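A few posts on moving a small allotment society's water supply off the mains, in case it helps anyone else doing the same. I keep the site notes for Lotley allotments.

The site has had one standpipe by the gate since before any of us had plots. In a dry spell there is a queue at six in the evening, and the far plots have to carry cans up a slope. Most people up there gave up on beans years ago.

The bill is what got us started. We paid 382 pounds for metered water last year, up from 200 the year before. Part of that was a leak under the main path, found in February when the ground there stayed soft through a hard frost.

We looked at three things: a borehole, a second standpipe, and collecting rain off the old packing shed. The borehole was out as soon as we had a price for it. The second standpipe would have meant digging up the track, and it would have done nothing for the bill.

So it was the shed. It has a tin roof with one long slope facing the track, and the gutter on that side was already sound apart from two brackets. The other side is asbestos sheet and we have left it alone.

First lesson - work out your roof area on the flat, as seen from above. I measured up the slope the first time and got a figure that was too generous. The rain only cares about the footprint.

We bought second-hand tanks from a farm supplier at Dolport. They are the square caged sort. Ask what was in them before. Ours had held food-grade syrup and still smelled of it after three rinses. Wasps found them within a day.

Stand them on something solid. A full one weighs a tonne and a bit. Ours sit on old kerb stones laid flat on packed hardcore. The first one went on paving slabs over soil and had a visible lean by the end of the week. We drained it and did it again.

Keep the light out. Clear or white plastic in sun will grow algae very fast. We wrapped ours in black ground cover fabric held on with baling twine. It looks scruffy and it works.

Fittings were the worst part of the job. The tank outlets have a coarse thread which matches nothing you can buy in an ordinary hardware shop. You need an adaptor to get down to normal garden hose. Buy one spare, the plastic ones crack if you overtighten them.
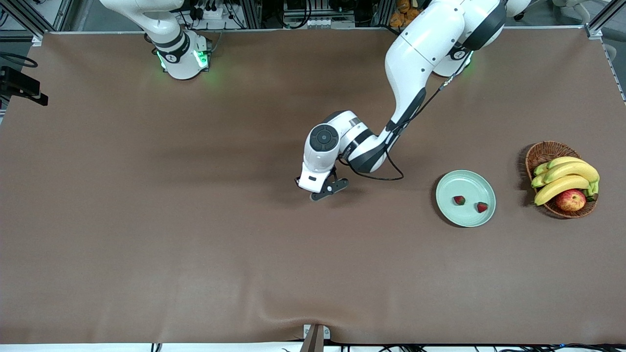

Filed under: Water / Growing

Cost so far, since people asked. The tanks, pipe and fittings came to 182 pounds. The kerb stones were free from a member's drive. That does not include the hose down to the bottom plots, which we already had.

Pressure is low. Gravity off a tank at knee height gives you a steady dribble, fine for filling a can if you are patient. It will not run a sprinkler. Raising the stand would help, but I am not keen on a tonne of water at head height near a path.

We put in a first-flush pipe, a length of downpipe with a cap that takes the dirty water off the roof before the rest goes to the tank. Empty it after each decent rain. If you forget, the next lot of moss and bird muck goes straight in.

On what to use it for - we water at the base of plants and keep tank water off salad leaves. There is a notice on each tap saying it is not for drinking. Get that up before the water goes in.

The people at Grendura allotments did theirs two years ago with a bigger roof, and they store up to 2130 litres. They told us they still run out in a long dry spell. I would plan on tanks covering part of the summer and keep the mains tap.

Biwott has a different setup, with a butt on every plot shed and nothing shared. Less pipework and fewer arguments, but you need a shed on every plot and we don't have that.

Tuesday, July 4, 2023 update: one tank full, one about a third. Beans are in on the top plots. The leaning tank is now level and has stayed level. The gutter bracket by the door needs doing again.

Will add the meter reading when it comes in.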